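# Zitlow folding screen, 200 cm

Our small film club shows documentaries twice a month in the reading room of the library, and since February we use the Zitlow folding screen. I write this review after seven evenings with it, because before buying I could find only very short opinions.

The screen came in one long bag. It weighs more than I expected, but one person can carry it up the stairs. The legs open easily. The cloth is fixed with press buttons, and the two in the upper corners need strong thumbs. My colleague Bo-ram Do does it in five minutes; I still need ten.

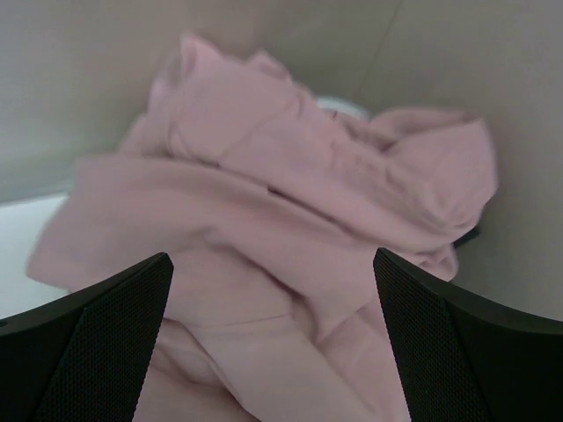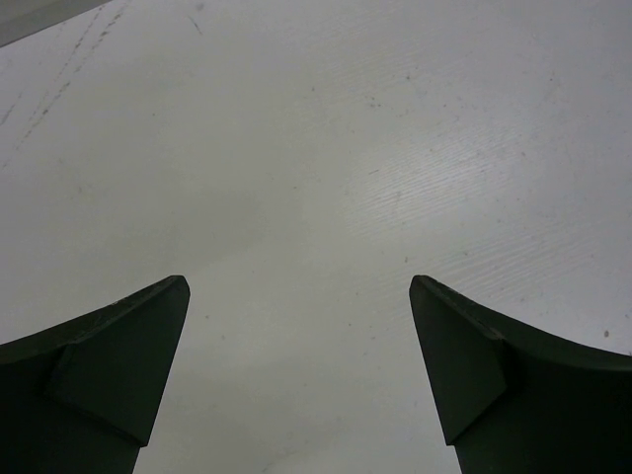

The picture quality is good for the price, which was 286 euros with delivery. We tested it first with "Haruna", a quiet film about a fishing village with many grey mornings, and the dark parts kept their detail. Subtitles are sharp also from the last row. From the far side seats the image becomes a little dull, so we now put the chairs closer to the middle.

I have two complaints. The manual is printed in very small letters and does not show how to fold the cloth again. Also the feet are narrow, and on our old floor the left one moves when somebody walks past. A piece of rubber mat helped.

We compared it with the Motum, which has a motor and costs 539 euros. It is more comfortable, but it must hang on a wall, and the library does not allow this.

I give four stars from five. Spare buttons can be ordered under number 2705.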